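Innes Rennie
Sep 12, 2019

Table styling thread! I've been wanting to write this one up since March and I'm finally sitting down with a coffee to do it.
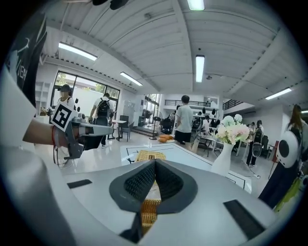
Golden basket, white table, flowers in pale pink and white. Love this combo.

OK so, baskets. I used to think of them as a place to throw mail. Then Krisztina Katona set one on a plain white table at Larnholm and the whole table woke up. I went home and moved every basket I own.

The golden-brown weave is doing so much work! White on white can feel like a dentist's office, and one warm woven thing fixes it. You don't need a runner or a tray or anything else under it.

Flowers: yes, artificial. I'm a convert. Pale pink, white and a bit of green in a white vase, and it holds up all year with a quick dusting. Use a hair dryer on cool for the dusting, trust me.

I like the vase off to one side of the basket and not lined up with it. Give them some air. If they're touching, it starts to look like a gift shop counter.

And the orange at the far end of the table!! I would never have picked orange with pale pink, and now I want it everywhere. Put your loud color at the back so your eye has somewhere to go.

Someone will ask what goes IN the basket. At my place it's napkins when people come over and clementines when they don't. Craig Shearer keeps his dog's leashes in his and it still looks great.

Sizing, from my own trial and error: my favorite basket at home is 8 inches across and my vase is 7 inches tall. I tried a 6 inch basket first and it just disappeared next to the bouquet.

Also, pull your basket in from the edge of the table. I've knocked mine off twice carrying laundry past it. Clementines roll really far.

Cleiton Guimarães asked me about painted baskets. I've only done two and I liked one of them, so I'll do a separate thread once I've tried a matte paint.

Show me your tables please, especially if you've got orange in there somewhere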